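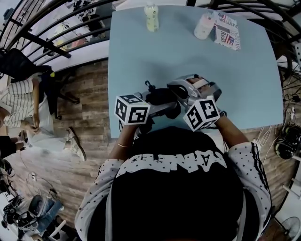
So, the Filotari handheld kit — thank you all for staying past lunch, and I do promise to get to the price. Hayley Entwistle has had one on loan from Anghel for 3 weeks now, and I've grown fond of it. Point out the marker cubes, one on each side of the gripper, and mention that you hold the thing in both hands, with a bottle and a cup waiting across the table.

*(pause for questions)*

- Base kit: $3,000
- Spare cubes: ask Anghel, they're very kind on the phone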